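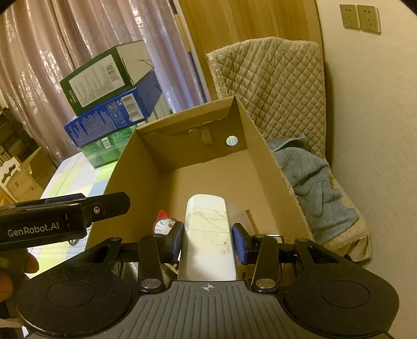 The water channels above Bulmont

10 Feb 2023 | by Nhyira Addo

Print this post | E-mail this post

I've been promising for ages to write up the ditches, and a few of you have been kind enough to keep asking, so I'm finally sitting down with a pot of tea and my notebook from the summer (which has a coffee ring on nearly every page and one squashed horsefly, sorry to whoever inherits it).

Bulmont is a small village high up at the end of a valley, on the dry side of the ridge, and it lives on hay. It always has. The clouds drop what they're carrying on the other side and by the time they get over to us there isn't much left in them, so from June onward the slopes would go brown if they were left alone. They don't go brown. They stay a bright, almost silly green right up to a certain line, and above that line the grass is thin and yellow with a lot of juniper in it. The first time I drove up I thought the line was a fence. It's a ditch, hardly wider than my two boots side by side, and the whole green hillside hangs off it.

The old name for it just means "the carrier." It takes its water from a stream at 2055 meters, in a stony little bowl under the ridge where snow lies late, and brings it along the side of the mountain so gently that in places you'd swear it was running uphill. I got down on my stomach to check, and I still couldn't tell you. Smaller ditches branch off downward, and each of those feeds a meadow by simply being made to overflow. You block it with a flat stone or a piece of slate, the water comes up over the lip and spreads down through the grass in a sheet, and when that patch has had enough you pull the slate and walk on to the next one. That's the entire technology! I kept waiting for somebody to explain the clever part to me.

The person who put up with my questions was Sverre Granström, who moved there from a good deal farther north, married in, and has been looking after his mother-in-law's meadows ever since. He took me out at five in the morning with a long-handled hoe over his shoulder. He isn't a big talker before breakfast. Mostly he walked and I trotted, and every so often he'd stop and lift out a clump of moss, or press a bit of turf into a leaky place with his heel, and stand listening to it for a while. You can hear a leak before you can see it. I learned to pick it out by the third day, a sort of sipping noise under the louder noise.

What I loved most was the turns. Water in Bulmont goes by turns, and a turn belongs to a meadow, and stays with the meadow when it's sold or handed down. Some families have a Tuesday night, some have a few hours on a Sunday morning and grumble about missing church or (more often) are quietly glad to. The turns used to be cut as notches on a stick. These days they're on a sheet of paper in a plastic sleeve nailed up by the dairy door, and people still say "I'm on the stick tonight." Sverre's turn that week ran from two in the morning until sunrise. I went along for one of them with a headlamp and an extra sweater, and I'd do it again tomorrow, although I did step squarely into the carrier and had one squelching sock for the rest of the night.

And then there are the flowers. I'm no botanist, as regular readers know to their cost, but Guðlaug Hjaltested was staying at the same guesthouse and she very much is one. She had a wooden square that she dropped on the grass and then knelt over for what felt like hours. She explained that watering this way isn't even, and the unevenness does the meadow good. Close to the ditch it's marsh marigold and sedges, a few steps lower you get bistort and globeflower, and down where the water gives out there are bellflowers and wild thyme, all in one little field that gets cut on one day. Where sprinklers have come in, farther down the valley, she finds more grass and a lot less of everything else. The hay is heavier there, mind you. I asked Sverre which he'd rather have and he said he'd rather have knees that worked.

He's right to bring it up. It's hard work, and it falls to fewer people each year. The channel has to be cleared in spring before the water is let in, every yard of it, with gravel and dead grass and the odd drowned vole to be shoveled out. Everybody with a turn owes a day of clearing. When there were fifty households that was a party, with soup carried up in milk cans. Now it's a long weekend for a small group, and cousins come up from the city and get blisters. I've put my name down for this year, blisters and all.

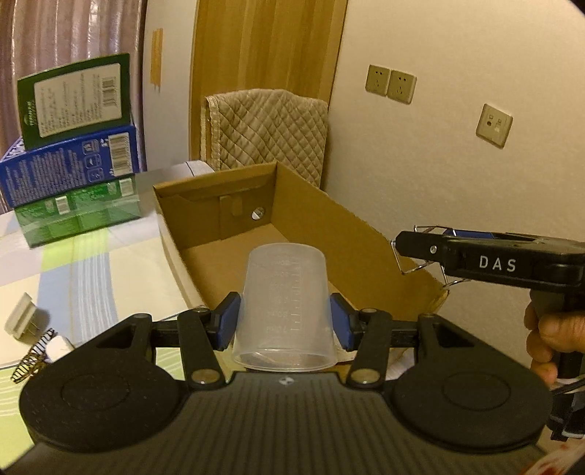

Getting there, if you'd like to

Several people wrote in January to ask whether you can walk the channel yourself. You can! There's a path along the outer bank almost all the way, and it's close to level, a rare treat in that part of the world. Leave the car by the dairy, go up past the chapel and turn left at the trough. Allow most of a day there and back, with lunch at the intake if it isn't windy. Above 2000 meters there's no shade at all, so bring a hat.

Please keep off the grass before haymaking, and please don't touch the slates, however tempting it is. Somebody's turn depends on every one of them. A dog is fine on a leash. Gijs Willems, who runs the guesthouse, will lend you a stick and a map he drew himself, on which the dairy is in the wrong place.

If you've got anything like this where you are, do write and tell me. Dela Yakubu has already sent me a lovely letter on her grandfather's ditches and I'm hoping she'll let me post part of it. Next time it'll be the cheese, I think, or the barns. I haven't decided.

Contact | Copyright Nhyira Addo | Back to top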